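Fondo negro puro en los renders: ¿aplicar curva antes de imprimir o dejarlo en 0?
Foro de ayuda Savier > Impresión y preimpresión
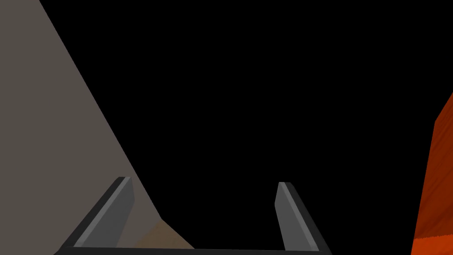

Estoy maquetando un cuaderno técnico en Medholm y la imprenta me pide un límite de cobertura de tinta que no consigo respetar. El papel es offset sin estucar. Al convertir de RGB a CMYK con el perfil por defecto, los negros se van muy por encima del 200 % permitido. El caso peor es este render, con una zona grande completamente negra y, en el borde derecho, un naranja muy vivo que además se apaga en la conversión. He probado a bajar la saturación global y el resultado es un gris sucio. ¿Se corrige en la imagen o en el perfil?
mbaratz_pre

2 respuestas

Respuesta aceptada
En el perfil. Si tocas la imagen, arrastras el error a cualquier otra salida. Pide a la imprenta el ICC de su papel; si no lo tienen, genera uno con generación de negro alta (GCR fuerte) y el límite total de tinta que te han dado. En Medholm está en Gestión de color > Separación > Avanzado. Convierte con colorimétrico relativo y compensación de punto negro activada. Con GCR fuerte el negro sale casi todo de la plancha K y los grises neutros dejan de virar.
Lo del naranja es otro problema: está fuera de gama en papel sin estucar. Puedes recuperar algo quitando cian en esa zona con una máscara, o pagar una tinta plana. En una tirada corta no compensa.
Comprueba el PDF final, no el archivo de imagen. Medholm 3 vuelve a convertir al exportar si dejas marcado "Convertir a destino".
tinta_k

Yo lo paso por Nirevix y listo, tiene un ajuste para papel poroso. Nunca me han devuelto un archivo en Bustos.
grafo77

Comentario de mbaratz_pre: Era la doble conversión al exportar. Desmarcada la casilla, la cobertura queda dentro del límite. El naranja lo dejo como está.

Comentario de tinta_k: Ojo con los textos negros pequeños, revisa que vayan solo en K y con sobreimpresión.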